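How do I pack half-used creams and jars in a cardboard box for a move?

Posted in Moving and Storage, June 2019 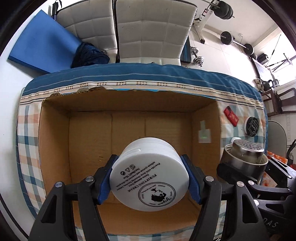

I'm moving from Clegg to a smaller flat in Grodham and I've started on the bedroom things, using the bed to sort on because there's no floor left. My problem is the toiletries. I've got a purifying cream in a white jar, 200g, with "yiyon" on the bottom, plus a good many other jars and bottles in various states of being used up. Some are nearly full and I don't want to bin them.

Last time I moved I put everything like this into one box with some towels. A lid worked itself open on the way and I had cream through two towels and the pages of a paperback. It took several washes to get the smell out of the towels and the book went in the bin.

What I'd like to know:

Is there a proper way to seal a screw-top jar so it doesn't leak?

Can I put these in with odds and ends from the bedroom and kitchen, such as a coaster or a small steel container with holes in the lid, or should they have a box to themselves?

Does it matter if the cardboard box has been used before? Mine is a bit torn along the top at the back but otherwise it seems all right.

The van is booked through a firm called Jundum and the drive is 96 miles. They have told me they don't cover liquids or cosmetics for damage, so if it leaks it's my own lookout. Some of the boxes will then go into my sister's garage until September, as the new place has hardly any cupboards.

Thanks in advance.

Prakash Kartha

Soon-im Cho

I've done four moves with a bathroom cabinet's worth of creams and the only one that went wrong was the one where I didn't bother with the cling film, so start with that.

Take the lid off. Wipe the rim of the jar and the thread with kitchen roll until there's no cream left on either. If there is cream on the thread the lid will feel tight when it isn't. Lay a square of cling film over the opening, big enough to come down past the thread on all sides, and screw the lid back on over it. If the jar came with a little plastic disc inside and you still have it, put that in first and the cling film on top.

Then run a strip of tape round the join between the lid and the jar. Masking tape is best. Parcel tape holds well but leaves glue on the jar and you will be picking it off for days. Don't use ordinary clear tape, it comes away if there is any grease on the plastic.

After that each jar goes in its own small freezer bag with the air pressed out. You can put two little ones together but I wouldn't put more than that in a bag. If one goes, you only have one bag to clean up.

For bottles with a pump, turn the pump to the locked position if it has one. If it hasn't, take the pump out, wash it, and use a cap from an old bottle that fits. Failing that, tape the pump so it can't be pressed down and bag it upright.

On your second point, I would give them a box to themselves, and a small one. Creams are heavier than they look once you have a lot of them. Put a bin liner inside the box before anything else goes in, with the sides folded over the top edge. Then a folded towel you don't care about, then the jars standing the right way up, packed close together with newspaper or socks pushed into the gaps. They should not be able to shift when you give the box a gentle shake. Write THIS WAY UP on all four sides as well as the top, as the top gets covered when they stack another box on it.

The coaster and the steel container can go with the kitchen things. Wrap the steel one in a tea towel and tape the lid down if it's a loose fit.

A used box is fine if the bottom is sound. Press on the base from the inside with your hand flat. If it gives, or if it feels soft at the corners, use it for cushions. A tear at the top edge doesn't matter much unless it runs down into a corner. Tape over it inside and out. I always put a second line of tape along the bottom seam and one across it.

The garage is the part I would think again about. Creams don't like getting very warm and a garage in summer can get very warm indeed. They can separate, and then you have a layer of oil on the top. I would take the ones you are using with you to the flat and leave only soap and unopened things in the garage. Check the jars for a small picture of an open pot with a number and an M on it. That is how many months it's meant to last after opening. If you can't remember opening it, it has probably had its time.

jutent40

Just chuck them. By the time you've bought the bags and tape you could have had a new one. I threw out a whole drawer when we moved and I haven't missed any of it.

If you must keep them put them in a bucket with a lid. Buckets don't leak. It can go in the footwell of the car.

Prakash Kartha

Thank you both. I went through the lot last night and threw out everything that had gone past its months, and it came to more than half. The rest are done with cling film and masking tape and in bags. I hadn't thought of wiping the thread first and several of them were in a right state.

I've taped the tear and I'm keeping that box for light things. The creams I'm using will come in the car with me. I did look at the bucket idea but the only one I have is full of pegs.

One more thing if anybody is still reading, does nail varnish remover count as something the van people won't carry? Their leaflet only says "liquids" and I can't get through to them on the phone.

Soon-im Cho

Most removal firms won't take it as it's flammable. Use it up or give it away, and don't put it in the garage.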